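Black tray on a two-pole stand: flex at the platform and where to run the cable 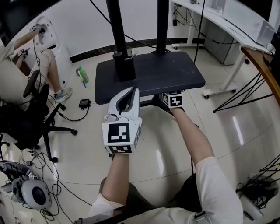
Category: Workshop & Office Furniture > Stands, Carts and Trays

tarn_offset
Looking for input on stiffening a two-pole stand. Black rectangular tray, two tall black poles rising from its surface, clamp fixture near the base of the left pole. The tray is slightly scuffed but flat. Floor is tile.

The problem is side-to-side movement at the top of the poles when anyone touches the tray edge. Both poles are tight at the tray. I suspect the tray itself is flexing between the pole mounts, but I have not measured it.

Second question: a thin cable comes down past the right side of the tray. Should it be tied to a pole or left hanging?

milbrook93
Check the floor before the tray. Tile is seldom flat across a grout line. Put a feeler gauge under each foot. If one of them has a gap, any stiffening you add higher up is wasted.

quarter_shim
Disagree on the order. Put a dial indicator on the tray next to the left pole and push sideways at the top of the pole. If the tray surface moves relative to the base, it is the tray. Takes five minutes and you don't have to get down on the floor.

milbrook93
It measures the sum of both unless you reference the indicator to the base. Most people clamp it to the nearest desk.

quarter_shim
I said relative to the base.

plainbearing
Moving the clamp would be my first change. A clamp at the base of a pole adds very little stiffness because the bending is all above it. A crossbar between the two poles near the top ties them together and does more than anything you can do at tray level. Rustad sells a bar with split collars at each end. Measure your pole diameter first, they come in 2 bore sizes and there is no reducing sleeve.

tarn_offset
The clamp stays, it holds something else on other days. The crossbar is possible. Would it foul the cable?

plainbearing
Run the cable down the back of the right pole with hook-and-loop ties and leave a service loop at the top. No zip ties, you will want to take it off again.

ellden_user
Against tying it to the pole. A cable fixed to a pole that moves gets worked at every tie point. Mine hangs free from the ceiling side and has been fine since February. The stand is an Ellden, same general layout, taller poles.

plainbearing
A free cable next to a tray gets caught by sleeves. I would take the wear at the ties.

gridline_k
Separate point – look at the floor. There is a black box with cables trailing toward the base of the office chair, and more black wiring in the lower left corner. Casters and loose cable on tile is how connectors get pulled out. Neltari low-profile floor channel, stuck down along the baseboard, then one short crossing to the stand. Also pick up the green bottle and the pen.

quarter_shim
Floor channel on tile does not hold well if the adhesive strip spans grout. Degrease first, and cut it so each piece ends on a tile.

gridline_k
Or use the desk. There is one on casters to the upper right, with a cabinet under it. Put the box in a tray below the desktop and the run along the floor gets shorter.

ellden_user
Then you have a cable tied to a desk that rolls.

gridline_k
Lock the casters.

tarn_offset
Update. Feeler gauge first, as suggested: one foot had a gap, now shimmed. Movement is reduced but still there. Indicator referenced to the base shows 9 thousandths at the tray beside the left pole, so the tray is flexing as well. Both of you get partial credit.

Ordered the Rustad crossbar. Also considering a backing plate under the tray – Lastbridge will cut aluminum to size. Is 1/4 inch excessive?

plainbearing
Not excessive, but fit the crossbar and measure again before you cut metal.

milbrook93
1/8 is enough if it spans both pole mounts. 1/4 adds weight up high on a stand you have already had to shim.

tarn_offset
Crossbar first, then. Will post the second reading with the same indicator position.

Contact | Forum rules | © 2025 | Back to top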